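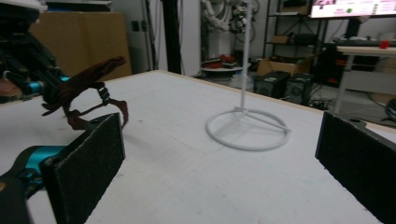

发件人:Emilian Avram
收件人:Dikside 服装保养邮件列表
日期:2022年7月11日,星期一
主题:回复:易拉式领带的存放、挂架和颈带毛边

各位好:

先把 Teodora 上个月的信引在下面,当时只有两个人回了,我答应整理却一直没有动手。引文之后是我的答复,按她提问的次序写,最后有一件关于挂架的事要请大家拿主意。

Teodora Spahić 在6月写道:

我手上有一批酒红色的易拉式领带,是演出服的配件,每年借出去两次,其余时间放在柜子里。以前是对折以后一条一条摞在纸盒中,今年拿出来,结的下方都有一道横的压痕,蒸汽熨了一遍还看得出来。另外有几条的颈带头上起了毛边,线越拉越长,有人直接拿剪刀剪短,剪完过不了多久又散开。

想请教三件事。第一,打好结的领带究竟该挂着还是平放。第二,颈带的毛边怎么收,用打火机燎行不行,我分不清带子是涤纶还是别的料子。第三,结后面的小夹子松了以后,是单独换夹子,还是整条换掉。Bratu 那边的报价我看过,换整条不算贵,但是颜色对不上,新的偏紫。

还有一个小问题,我们用的是圆底座的立式挂架,领带挂得不匀就会歪,有没有人试过给底座加重。

Teodora

(引文完)

一、挂还是平放

易拉式的和手打的不一样。手打领带收起来之前要把结解开,挂一夜,褶子大半自己会退。易拉式的结是固定的,解不开,所以要照顾的是结下面那一段。压痕多半是对折的时候折线正好落在结的下沿,上面又摞着别的东西。

我的做法是短期挂,长期平放。演出季里天天要用,就挂在立杆上,大剑朝前,小剑压在后面,颈带收到最小,不要让它垂下来勾住旁边的东西。过季以后放平,从结往下不折,盒子不够长的话就松松地卷,从大剑的尖端往结的方向卷,卷到离结一掌宽的地方停住。卷的中间垫一张揉软的无酸纸,不要用报纸,浅色衬里会沾墨。

已经有压痕的,先别再熨。把领带挂在潮一点的地方过一夜,第二天隔着棉布用低温蒸汽,熨斗悬着,不要压下去,从背面来。压下去会把里衬的边印到正面,深色的料子尤其明显,一发亮就救不回来了。

收之前看一遍正面。细纹织物上的勾丝在桌上平摊着不容易看见,要提起来,让光从侧面过来。勾出来的线不要剪,用细针从背面带进去。

二、颈带的毛边

颈带通常是窄的一条,和领带同色,两种收法都常见:一种是头上折两道车死,一种是只切断了事,后一种迟早要散。起毛以后只剪不锁,等于把散口往里挪了一段,短了还照样散。

先试料。从毛边上抽一根线,用镊子夹着,在瓷盘子上方点一下。缩成硬珠的是化纤,烧成灰、有烧头发气味的是丝或者毛,有烧纸气味的是棉或者粘胶。化纤的可以用热刀封口,刀面轻轻带过去就够了。打火机我不赞成,火头大小不好控制,酒红色一燎就发黑,而且封出来的硬边会磨脖子。

不是化纤的,就老老实实锁边。剪齐,涂一点点布料防脱胶,等干透,再折一道用同色线缝住。胶只涂在切口上,涂宽了带子发硬,穿不过调节扣。做完之后把颈带从头拉到尾走一遍,在扣子里滑得顺才算好。

如果毛边藏在结里面,平时看不见也碰不到,我一般不管它。露在外面的,或者已经能用手指捻出线头的,当天就处理,不要等到下一次借出去。

三、夹子和结 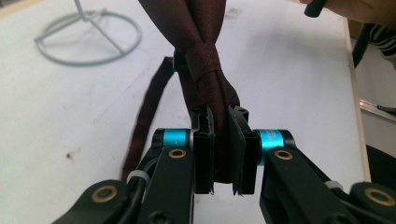

Tanveer Khattak 的意见是,夹子松了先不要急着换,把领带翻过来,看清楚是夹子自己没劲了,还是固定夹子的那几针断了。他经手的大部分属于后一种,补几针就能用,针要穿过里衬,不能挑到正面的料子。夹子本身没劲的,可以用平口钳垫着布捏一下,捏一次不行就换,反复捏会断在里面。他还说,裹结的那一圈布最好不要拆,拆开以后很难再裹得那么平。

我同意他的说法,只补充一点。补针之前先把结后面的两层对齐,用珠针别住,再让颈带吃上力,看结有没有往一边转。没有这一步,缝完戴上去结会歪,又得拆。线用普通涤纶线,双股,不必太粗。

至于 Teodora 问的整条更换,如果只坏了一两条,我倾向于修。颜色对不上这件事在台下未必看得出来,站成一排的时候很扎眼。真要换就整批换,旧的留着当配件,颈带和夹子都可以拆下来用。Bratu 的新货偏紫,我拿到的布样也是这样,在日光下看比在灯下更明显。Biravton 的布样我还没有收到,收到再告诉大家。

四、圆底座挂架

这个问题 Petrică 在第1524号邮件里提过,当时没有结论。我们后来试了两种办法。

一种是在底座的圆环上加重物,在环底粘铁片,外面包毡。稳是稳了,可是搬起来麻烦,毡上爱粘线头,深色领带碰一下就要刷半天。另一种是不加重量,改挂法:先挂离杆子最近的位置,两边对着挂,取的时候也对着取。立杆细的架子都经不起单边吃重,跟底座大小关系不大。目前我用第二种。

桌面也有影响。白色的台面好处是线头和断针一眼就能看见,坏处是滑,架子容易被袖子带着走。我在环底下垫了一块薄的防滑垫,剪成和环差不多的形状,从上面几乎看不出来。垫子要选不掉色的,Rüdiger 用过一种便宜的黑色橡胶垫,夏天在白桌面上留了一圈印子,擦到现在还没擦掉。

五、要请大家定的事

Rendex 有一种成品挂架,高600毫米,横杆可以拆。我们打算合买4个,放在 Dikside 的公用柜里,谁办活动谁来登记,借期最长90天。想合买的请在列表里回一声,写明是否需要横杆,不需要横杆的可以换成加高的立杆,价钱一样。

有人私下问能不能顺便订一批领带盒。可以,但是请先量好自己柜子的深度,上次的盒子有一半放不进去,现在还堆在我那里,要的话过来拿。

附带一句,列表的附件上限没有改,大的纸样文件请不要直接发,写个说明,谁要就私下传。

Teodora,你那几条颈带起毛的如果还没动过剪刀,先留着原样,下次见面带来,我把热刀也带上。

Emilian Avram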